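Dual-Arm Cell Inspection Checklist with Comments
Site: Urkis, cell on the Lullari line
Task: microphone and stand handling
Reason for inspection: left gripper lost hold during transfer, followed by protective stop
Interval: after any protective stop, and monthly
Form 194, June issue

Marks used: OK, FAIL, WATCH (usable, recheck at next interval), N/A. Comments are required for anything other than OK.

Fault summary

The left arm stopped at cycle 734 with a force limit code. According to the Prusero log, the gripper reported a closed width smaller than the programmed handle width for six control ticks before the stop. The handle had slipped in the fingers and the arm continued its move toward the stand. The stand was pushed over by its base. No injury and no damage to the rail. The cell was locked out at the main switch and released for inspection after the log was copied.

Section A – Before power is restored

A1. Main switch locked and tagged. OK
A2. Walls and corner posts secure, no movement by hand. OK
A3. Work surface clear of tools and fasteners. OK
A4. Cloth flat and fixed at the front edge. WATCH
Comment: the cloth can creep toward the rail when a stand is dragged across it. Clips have been ordered from Bosman. Until they are fitted, smooth the cloth by hand at each reset, with the arms parked.
A5. Task objects placed per layout sheet. OK
Comment: layout sheet does not give a position for the drying rack or the garment on it. See D2.

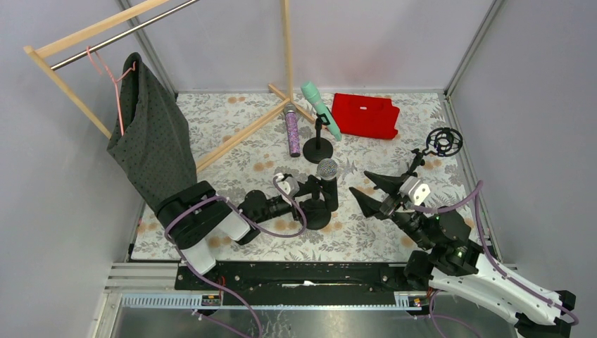

A6. Emergency stop reachable from both sides. OK
A7. Rail mounting bolts, torque marks aligned. OK

Section B – Arms and cables

B1. Joint covers, both arms, no cracks. OK
B2. Cable loop at left wrist, free through full wrist rotation. FAIL
Comment: with the wrist at its limit the loop pulls tight before the joint reaches the software stop. Not the cause of this fault, but it will wear the jacket. Re-route with more slack and repeat the check at slow speed.
B3. Cable loop at right wrist. OK
B4. Cables hanging below the front beam tied up. FAIL
Comment: snag hazard for anyone working at the front. Tie to the framing, leaving enough length for full arm travel.
B5. Camera module screws, both grippers. OK
B6. Wiring at base joints, insulation intact. WATCH
Comment: insulation is sound but the wires need a sleeve. Fit at next planned stop.

Section C – Grippers

C1. Finger pads, wear and contamination. FAIL (left), OK (right)
Comment: left pads were smooth along the inner edge and carried a fine residue. Pads replaced, part 949. Clean the new pads with a dry cloth only. Solvent hardens the rubber.
C2. Grip force at programmed value. FAIL (left)
Comment: measured at about two thirds of the set value with the old pads. Within tolerance after replacement and recalibration.
C3. Slip detection enabled. FAIL
Comment: the function was present but set to log only. It now triggers a hold. This setting was reset by the last software update – add it to the update procedure.
C4. Hold test, each microphone, arm stationary. OK
Comment: done at reduced speed with the right arm parked open. Test was repeated with the handle gripped low and then high. No slip recorded in either position.
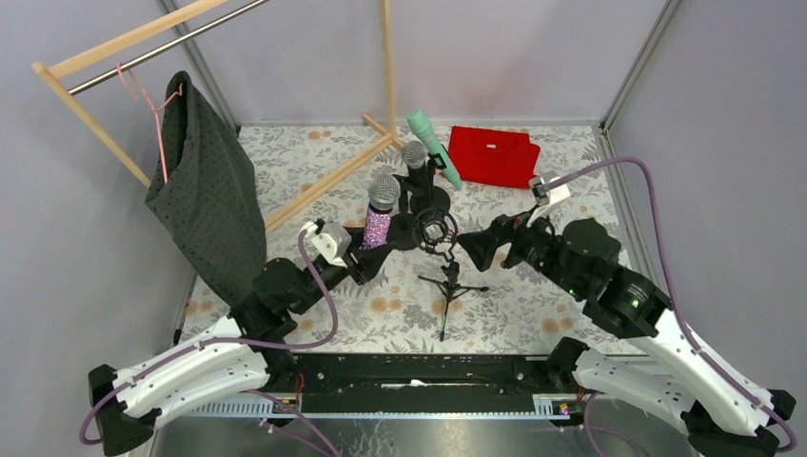 Item C4: glitter-handled microphone held upright in the left gripper, right gripper open.

C5. Release test, object set down without tipping. OK

Section D – Work area and reach

D1. Arm to arm clearance, slow run of full program. OK
D2. Clearance between left wrist and hanging garment. FAIL
Comment: the fabric hangs low enough to meet the wrist. Loose fabric can catch in a joint gap or cover the camera. Move the rack back or shorten the drape, then add the position to the layout sheet.
D3. Clearance to shock mount, right gripper. WATCH
Comment: the approach path passes close to the ring. Raise the waypoint before the next full-speed run.
D4. Stands stable when pushed lightly at the top. OK

Section E – Return to service

Reduced speed only until B2, B4 and D2 are closed. Full speed requires a fresh pass of Sections B and D and one supervised run with a hand on the stop. Keep the old pads in a labeled bag with the log copy. Bosman has asked for them.

Status at close of inspection: released, reduced speed.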